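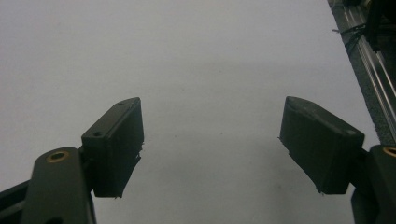 Spine width changed after the cover was finished – how to resize without redoing the wrap?

Posted by margin_walker in Book Design & Production
Feb 22, 2026

I did the full wrap for a paperback novella, my third for the same author. It was built on an estimated page count of 100. The interior came back from the formatter at 106 pages, and the author has added a preview chapter since then, so it may grow again before upload.

The printer is Lotetti. Their template generator gives one PDF with trim, bleed and spine guides. My file is a single flattened background (a shoreline painting that runs continuously from back to front) with live type over it. The title on the front is centered by eye on a lighthouse in the art, so if the front panel moves, the type no longer sits over it.

What I've tried:

Scaling the whole wrap horizontally to fit the new template. The type goes slightly wide and I can see it in the round letters.

Dropping my file on the new template and letting the extra width fall on the right. The front cover is then off by the difference and the spine text is no longer centered.

The author wants to approve a proof before she schedules the reveal on her blog, and she has other bloggers lined up for it. Is there an accepted way to do this, or do people just rebuild each time? Also, can the spine take text at this page count? The template shows a spine guide but no text box on it.

Jonalyn Aquino

Don't scale anything. Build the wrap outward from the center of the spine and the problem mostly goes away.

Generate the new template with the final page count and the actual paper stock. Cream and white usually have different thicknesses, and picking the wrong one will cost you more than six pages will.

Set the new document to the template's full size and put a vertical guide at the exact center. That is the center of the spine, whatever the spine width happens to be.

Group your layers by panel: back, spine, front. Background stays outside the groups.

Move the front group right by half of the change in spine width. Move the back group left by the same amount. The spine group stays on the center guide.

The background is the harder part. If the painting has spare image past the bleed on both sides, leave it centered and accept that the title shifts against the lighthouse by that half difference. At six pages it is a very small fraction of an inch and a reader will not see it. If you do see it, split the art at the spine: one copy masked to the front panel and shifted with the front group, one copy masked to the back, and the narrow gap between them filled by cloning. Sky and water are forgiving. A rope or a railing crossing the spine is not.

If the painting has no spare image at the edges, the shift will eat into the bleed. Extend the outer edges before you move anything, and check the extension at full size, especially in flat areas of sky where a repeated patch shows up.

On spine text: a template with no text box normally means the printer doesn't want type there at that thickness. Look up their minimum page count, since it differs from one printer to the next. Even where type is allowed, the fold can drift to either side during binding, so keep a clear margin between the letters and both edges of the spine. On a book this thin I leave the spine blank and carry the background color through. Nothing looks worse than an author's last name wandering onto the front cover.

Two more points. Keep the barcode inside the back group but verify it separately after the move, at its original size. And don't send the wrap for approval at all until the preview chapter is locked. Send the front panel alone. It has a fixed trim size, it is the only part the bloggers need, and she can approve it today.

kerned_twice

Just rebuild it. It takes 40 minutes once you've done a few. I use Galler for everything and it resizes the spine by itself when you type in the page count, no idea if it works with a flat background though. Mine are all solid colors.

folio_and_thread

Agree with Jonalyn on the center guide. One correction to the masking step: mask past the fold line, well into the spine, not exactly on it. If the art changes right at the fold and the binding drifts, you get a visible sliver on one side.

Also check how the template is exported. The ones I've had from Lotetti were already at full size with bleed included, but the ones from Coppens were trim only and I had to add bleed by hand. If you place a trim-only template in a document that already has bleed, everything still looks centered on screen and the outside edges come back short. Measure the total width yourself: two trim widths, plus spine, plus bleed on the left and right.

For the file you deliver, keep the type live in your working copy and outline it only in the print PDF. I have had to reopen a wrap for a changed author bio more often than for a changed spine.

margin_walker

The half-difference move worked. The title is off the lighthouse by less than I can find without zooming in. Art had enough spare on the left and just enough on the right. Spine is blank now. The author was not thrilled, but the printer's minimum is higher than her page count – I should have read that page first. Front panel went to her this afternoon, and the full wrap waits for the preview chapter.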